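Household goods swap moves to larger room at Zuker Hall

23 Mar 2019

The household goods swap run by the Nedo Neighborhood Association will move to the large meeting room on the second floor of Zuker Hall starting next month, the association announced this week. The swap has been held in the ground-floor lobby since November, and the line for drop-offs has often reached the front steps.

Residents bring in small items they no longer need - bowls, cups, storage tins, desk supplies, toys in working order - and take home whatever they can use. There is no charge and no requirement to leave something in order to take something. The association said 700 items changed hands over the winter, most of them from kitchens.

The new room has long wooden tables and mesh-back office chairs, which will stay in place for the swap. Items will be sorted at the tables into shallow plastic bins before they go out on the shelves along the hallway. Under the old arrangement everything was piled into cardboard boxes, and several pieces of glassware were broken before they could be claimed.

Sorting will be done in shifts of 2 hours, with the first shift starting before the doors open. Breakable items go in first, one layer deep, and nothing is stacked on top of them. Lids and their containers are to be kept together with a rubber band. Anything chipped or missing a part will be set aside and returned to the person who brought it, or recycled if it is not picked up by the end of the day.

The shelving was paid for with a grant of $200 from Ouazzani Hardware, which has also offered a discount on storage bins to anyone who signs up for a sorting shift. Wundness, the secondhand store on the corner, will take unclaimed kitchenware at the end of each month.

The limit on drop-offs will stay at 20 items per household. Large appliances, mattresses and opened food cannot be accepted. Clothing is handled separately through the coat drive in the fall.

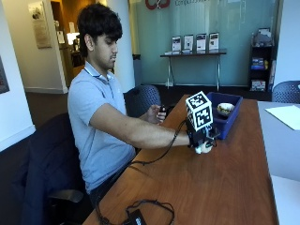

Carol Clegg said she would like to see the limit raised for people who are moving out of the neighborhood, as they tend to have a whole kitchen to clear at once and end up leaving good dishes at the curb. The association said it would look at the limit again after the first two swaps in the new room.

The elevator at Zuker Hall is open during all swap hours, and carts can be borrowed at the front desk. Sign-up sheets for sorting shifts are at the desk and on the bulletin board by the side entrance. Drop-offs left outside the building overnight will not be accepted.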